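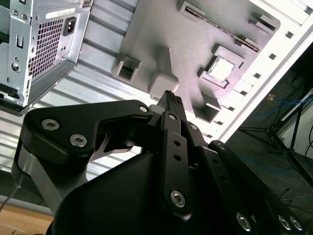
The open interior of a computer case, with a black gripper in front.

Poster show and talk at Fudholm

The spring exhibition at Fudholm opens on 2 May 2019 with a lecture by the graphic designer Cyprian Duda. His title is "Small Type, Large Walls", and he will speak for 44 minutes, followed by questions. Doors open at 6:30 p.m.

Duda trained as a sign painter before moving into print. He set up the studio Gidar with Safta Pîrvu and the two have since worked on wayfinding for hospitals, theater programs, book covers and the packaging for Fekau tea. Over 700 posters have come out of the studio. The exhibition has 100 of them, hung by color, and includes the full set made for the Pawłowska theater, which has not been shown in one room before.

Pîrvu chose the work and wrote the wall texts. She has also put in two cases of rejected sketches, with the clients' notes still clipped to them. One note asks for "less yellow, or none." The poster was printed in yellow anyway – it hangs by the stairs on the second floor.

A catalog has been printed in an edition of 500. The cover is two-color letterpress on gray board and the essay inside is by Pîrvu. Copies are at the front desk, and members get the usual discount on showing their card.

Seats for the lecture are free but must be booked through the front desk by phone or in person. Late arrivals will be let in at the back of the hall. The galleries stay open until 9 p.m. that night and keep normal hours afterward. The show moves to the Pawłowska theater lobby in November, in a smaller version.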